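How Much Water Does My Laundry Use?
Project report, Term 2
By Silvan Marti

Background

I picked this topic because of my mum. We moved out to Carnby last year and we're on tank water now, and she started yelling through the bathroom door if anyone showered past five minutes. Fair enough, but I noticed the washing machine never got yelled at. So I wanted to know what it was using, and whether the way I wash my stuff (tiny loads, whenever I run out of socks) was as bad as I suspected.

What I did

Our machine drains into the laundry tub, which made things easy. I put the plug in, let each cycle empty out, and bailed it with a 10 litre bucket marked off in litres. My neighbour Jarmo Kallio lent me the bucket and also told me I was mad. I kept this up for 17 loads. Some were full, some were pretty much a footy jumper and a towel. I wrote down the setting, the size of the load and the water that came out.

I flooded the floor once, on a rinse cycle, while I was on the phone. That load isn't in the results.

What I found

The small loads were the worst by a mile! I'd assumed the machine would sort of sense a half load and use half the water, and it does cut back a bit, but nowhere near half. The quick wash did better than I expected, and the clothes came out fine to my eye, though Mum disagrees about the school shirts. The biggest surprise was the extra rinse button, which had been switched on since we bought the thing. Turning it off made more difference than anything else I tried.

I worked out that if our house only ran full loads with no extra rinse, we'd save 3000 litres over a year. That's a decent chunk of a dry summer when you're on a tank.

Problems

Bailing isn't very accurate. I slopped some, and the clothes hold on to water that ends up on the line and never makes it to the tub. I should have weighed them before and after. I also only tested one machine, a front loader, so I can't say much about top loaders.

What I'd do next

I'd like to try it over winter, when it's all jumpers and trackies and everything is heavier. Line drying is the other half of it for me, especially how the creases fall out if you give things a good shake 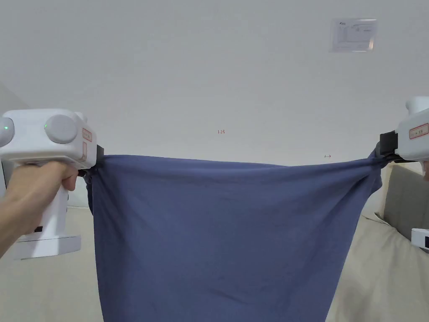 and hang them straight away, which would mean less ironing, and I'd like to measure the power side of that too. Jarmo says he wants his bucket back first.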